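How to Make a Bed So It Stays Made

I love a made bed. I love it even more when I wake up and it is still mostly made, with the bottom sheet flat under me and the blanket somewhere near my feet where I left it. For years I thought that only happened in hotels. Then I learned to fold a proper corner and I have been a little obsessed ever since!

What follows is the way I do it at home, from bare mattress to finished bed. The first few tries will take you a while. Stick with it, your hands pick it up fast.

What you need

A mattress pad or protector
A bottom sheet (flat or fitted, more on that in a second)
A flat top sheet
A blanket or comforter
2 pillowcases
Sheet straps, if your mattress is very thick or very slippery

I use a flat sheet on the bottom too. Fitted sheets are fine, and if you love yours, keep it, but the elastic gives out sooner or later and then you're fighting it every night. A flat sheet with good corners has nothing to wear out. My oldest one is a plain cotton Lenihan that I bought for a guest room I no longer have, and it still goes on as tight as a drum.

Step 1: Strip everything

Take it all off, down to the mattress. Yes, the pad too. Give the mattress a vacuum along the seams if you have a brush attachment, and let it air while you go find clean sheets. I open the window for this part, even in November.

If your mattress can be turned, this is the time. Some are made to be flipped, some only want to be spun head to foot, and some should be left alone, so read the label sewn on the end.

Step 2: Put the pad on and smooth it

Any wrinkle in the pad shows up in the sheet later, and you will feel it at three in the morning. Run your forearm (your whole forearm, it works far better than a hand) from the middle out to each side. Pull the pad's corners down one at a time, going diagonally across the bed: top left, bottom right, top right, bottom left. Going around in a circle drags everything toward one side.

Step 3: Center the bottom sheet

Most flat sheets come out of the dryer in a wad, so fold yours in half the long way first and find the crease. Lay that crease down the middle of the mattress and open the sheet out to both sides. You want the same amount hanging left and right, and enough at the head to tuck well under. If you're short on length, give the extra to the head and let the foot be a bit skimpy.
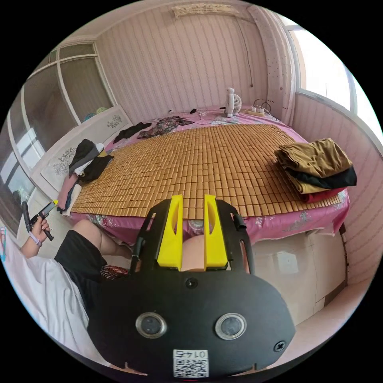 Sitting down beside the bed.

Step 4: Fold the corners

Okay, my favorite part! Start at the head on one side.

Tuck the sheet under the head end of the mattress, all the way across. Now go to the side and pick up the hanging edge of the sheet, 2 hand-widths or so down from the corner. Lift it straight up and lay it back on top of the mattress. You should have a slanted fold running away from the corner, and a little flap still hanging below the mattress edge.

Tuck that hanging flap under. Hold the fold against the side of the mattress with one hand, bring the lifted part back down over it with the other, and pull it snug. Then tuck it in, working from the corner toward the middle of the bed. Palm down, fingers flat, and slide your hand in as far as it will go. If you make a fist you'll lift the mattress and everything you just tightened goes slack again.

Do the other head corner, then both at the foot. Go back to the first side at the end and give it one more tug, as the first corner always loosens a bit while you're working on the rest.

If the fold keeps coming out puffy, you probably picked up the edge too close to the corner. Slide your hand farther down and try again.

Step 5: Top sheet and blanket together

Lay the top sheet on with the good side facing down. It looks wrong, I know, but when you fold the top edge back over the blanket the pretty side shows. Line the hem up with the head of the mattress.

Put the blanket over it, a forearm's length down from the head. At the foot, tuck the sheet and blanket under as one layer and make the same corner you made before, with one change: don't tuck the sides. Let them hang. You get the neat square foot and you can still climb in without wrestling.

Do you kick at night? Make a toe pleat. Before tucking the foot, pinch up a fold of sheet and blanket across the bed, a few inches deep, and lay it flat toward the foot. That bit of slack lets your feet point up and saves the tuck. Tall people, please try this one, it's wonderful.

Step 6: Pillows

Turn the pillowcase inside out, put your hands in and grab its two far corners, then grab the pillow's corners through the cloth and shake the case down over it. So much quicker than stuffing! Open ends face away from the door, or toward the middle if you sleep two to a bed.

A few questions I get

Do I need to iron? No. Take the sheets out of the dryer while they're barely damp and put them straight on the bed. The tension does the ironing.

My mattress is too deep for my sheets. Measure the depth with the pad on before buying more. If you're only a little short, tuck the head and sides properly and use straps at the foot.

How often should I redo the corners? I do the whole thing on wash day and only straighten the top the rest of the week.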